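Whitlock Tenants' Association
Minutes of the July meeting, community room, 7:00 p.m.

Chair: Noreen Mengal. Minutes: Frøydis Kristiansen.

1. Minutes of last meeting
Approved with one correction – the bike rack quote came from Gralau, not Zedex.

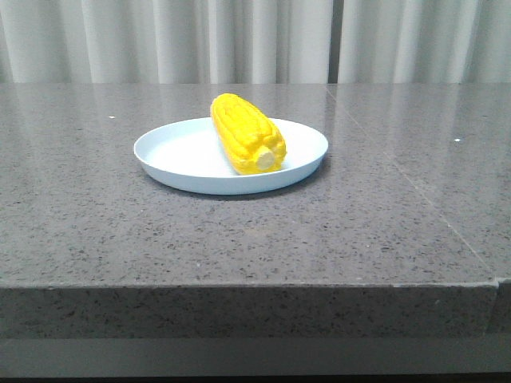

2. Accounts
Opening balance 1,598. Closing balance 3,401, after dues and the hall deposit refund. Noreen will move 1,000 to the repair fund.

3. Summer cookout
Set for the courtyard again, with a 4:00 p.m. start. Frøydis has the grill permit.
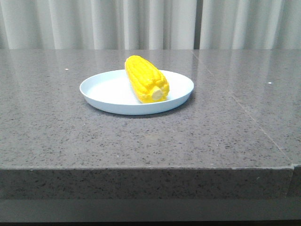

Food sign-up sheets go up by the mailboxes next week. Last year there were too many desserts and hardly any sides, so the sheet will have a separate column for each. Corn on the cob, like the yellow ear on the white plate, goes under sides. Paper plates come out of the event budget.

4. Stairwell lights
Cituro quoted 1,510 for both stairwells. Accepted, all in favor. Work starts on the north side.

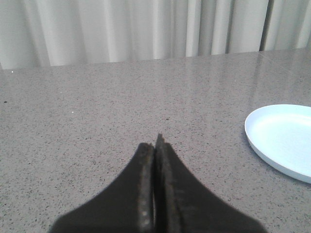
Gray speckled countertop, July.

5. Laundry room
Second dryer still out of order. Noreen has called Zedex twice and will call again. Members asked for a sign on the door in the meantime – Frøydis to make one.
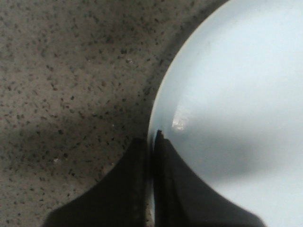
Question from the floor: When do the new laundry hours start?
The first of next month, 7:00 a.m. to 10:00 p.m.

6. Other business
Storage cage keys to be returned to Frøydis.

Meeting closed 8:20 p.m.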